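How to Write Your First Movie Review

Posted Aug 30, 2023

Writing a review of a movie is easier if you settle a few things before the lights go down. The steps here work for a new release in a theater or something older that you are streaming at home.

Step 1. Go in cold
Skip the trailer if you can, and don't read other reviews until yours is done. Check the running time and the rating and leave it at that.

Step 2. Take short notes
Write down single words or lines of dialogue. Full sentences take your eyes off the screen. If you are in a theater, use a small paper pad and a pen, and keep your phone put away. Don't worry about neat handwriting. At home, try not to pause. Pausing changes how the pacing feels, and pacing is one of the things you will be writing about. Get your drink and snacks out of the fridge before you press play.

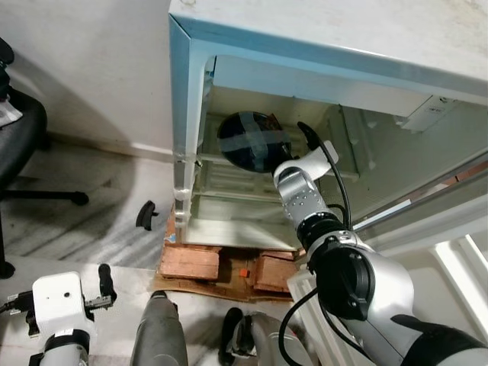
Fridge open, with wire shelves inside.

Step 3. Write down your reaction right away
Set a timer for 15 minutes when the credits end. Write what you liked, what bored you and what you still want to know. I did this after seeing Hillura in April, and most of my opening paragraph came from that page.

Step 4. Pick one main point
A review needs an opinion that the rest of the text supports. "The second half drags" is a start. "The second half drags after the story leaves the ship" gives you something to explain. Choose 3 scenes that back it up and drop the others.

Step 5. Keep the plot summary short
Two or three sentences is enough. Stop before the midpoint of the movie. If you have to discuss the ending, put a spoiler warning on its own line first.

Step 6. Draft, then cut
My Hillura draft came in at 396 words after I took out a paragraph on the soundtrack. Read yours out loud and remove any sentence you stumble over. Check the spelling of every cast and character name against the credits.

Step 7. Add a rating last
If your site uses scores, decide on one after the text is finished, then reread the review to see that the two agree. If they don't, change the score.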